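Skendik gripper comparison

The Skendik gripper comparison is a bench test used to compare finger designs and controllers for small two-armed robots. It was set up at the Skendik workshop in Vutis and takes its tasks from kitchen work, mainly the loading and unloading of a dish rack. The results are kept in a shared log called Flellavow.

Background

Earlier tests at Skendik used foam blocks and wooden pegs. These gave high scores to nearly every gripper and said little about how one would cope with a thin rim or a curved handle. Dishes were brought in as a harder set of objects. The first full round was run in December with 5 finger designs.

Method

Both arms carry the same type of finger during a round. The arms stay in place between rounds, and only the fingers and the control settings are changed. Each design is given 1,000 attempts, split between plates, bowls and mugs. An attempt counts as a success if the dish is lifted, moved and released without a drop and without shifting the rack.

Stacked dishes are scored separately. Lifting the top plate from a stack requires a finger to slide under the rim, and a thick fingertip tends to push the plate sideways or catch the one below it.

Results

The narrow angled finger, listed in the log as Samir, had the best result of the first round, with 860 successes. Most of its failures came from nested bowls, where two bowls were lifted together. Wide padded fingers held mugs more firmly but could not reach between the wires of the rack.

The controller comparison was less clear. Slower closing speeds reduced slips on glazed rims — at the cost of 11 extra seconds per attempt — and made little difference with mug handles.

Limitations

The test uses one rack and one set of dishes. All attempts are made with dry dishes, and no wet trials have been logged.

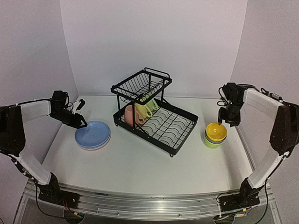 Flellavow reader notes: The score for nested bowls should be split in two, in my view. Picking up a pair by mistake is a different fault from dropping one, and the fix is probably in the controller and not the finger.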